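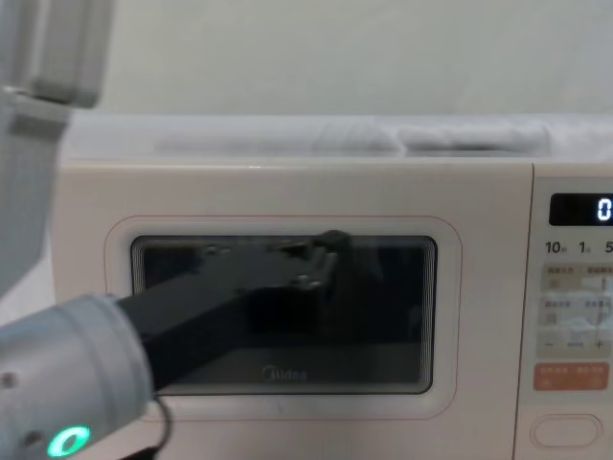 Março, caderno da célula do micro-ondas

7h40. Cheguei antes do resto da equipa para ter a bancada livre. Liguei primeiro o quadro, depois os dois controladores, e esperei que os braços acabassem a verificação interna. O braço esquerdo deu o mesmo aviso da semana passada, desvio no eixo do punho acima do limite. Apaguei o aviso e voltou logo a seguir. Não vale a pena continuar a apagá-lo.

Desapertei a flange e limpei as duas faces com álcool. Havia um resto de fita adesiva na face de baixo, do tempo em que o cabo da garra ia preso por ali. Voltei a montar com os parafusos novos da Soletti e apertei em cruz, em duas passagens. O cabo agora faz uma volta pendente do lado direito do punho. Prefiro assim — quando estava esticado, puxava a ficha sempre que o punho rodava para a posição da porta.

Calibração a seguir. Corri o programa 500, que é o antigo, só para ter o valor de partida, e depois o 501, com a referência corrigida. O 501 parou a meio na primeira tentativa por causa de um ponto demasiado perto do limite da junta. Recuei esse ponto e o programa chegou ao fim. O aviso do eixo desapareceu. Guardei os parâmetros no controlador e uma cópia no disco da Enen, na pasta deste mês.

10h15. Aproximação à porta do micro-ondas, em modo manual e com velocidade reduzida. O Midea continua encostado à parede do fundo e não lhe toquei. A garra passa à frente do vidro, com os dedos para cima, e a dificuldade é a de sempre: garra preta diante de um vidro preto. A câmara perde o contorno dos dedos e o programa de visão da Lysenko devolve posições aos saltos. Experimentei baixar a exposição e piorou. Com a exposição mais alta melhora um pouco, mas o painel fica lavado e deixam de se ler os botões.

Deixei a exposição como estava. Para já a aproximação faz-se só com as juntas, sem correção pela imagem, e a visão entra depois, quando os dedos já estiverem fora do vidro. É mais lento. Também acrescentei um ponto de passagem mais afastado da porta, para o corpo da garra não roçar na moldura se a caixa sair do sítio.

Meio-dia. Parei para comer. Ficou tudo em espera, com os travões postos.

14h. Doze repetições seguidas da aproximação. Onze sem nada a assinalar. Na quinta o braço parou sozinho com um erro de comunicação, código 172, que no manual da Hemard remete para a ficha do punho. Tirei a ficha, soprei os contactos, voltei a encaixar até ouvir o estalido e recomecei dali. Não repetiu, mas encomendei uma ficha de reserva. A que lá está tem a patilha gasta e já foi colada uma vez.

O braço direito não entrou nestes ensaios. Fiz-lhe apenas a lubrificação prevista e verifiquei os apertos da base. Um dos quatro rodou quase um quarto de volta com a chave, os outros estavam bem. Tenho de ver se a base dele não anda a apanhar vibração da bancada, que é comprida e cede um pouco no meio.

17h30. Desliguei pela ordem inversa. Fica por fazer:

Pôr fita clara nos dedos da garra e ver se a câmara os separa melhor do vidro.

Marcar na bancada a posição dos pés do micro-ondas.

Refazer a etiqueta do cabo do braço esquerdo, a atual já não se lê.

Apagar o programa 500 do controlador, depois de confirmar que o turno da tarde já não o usa.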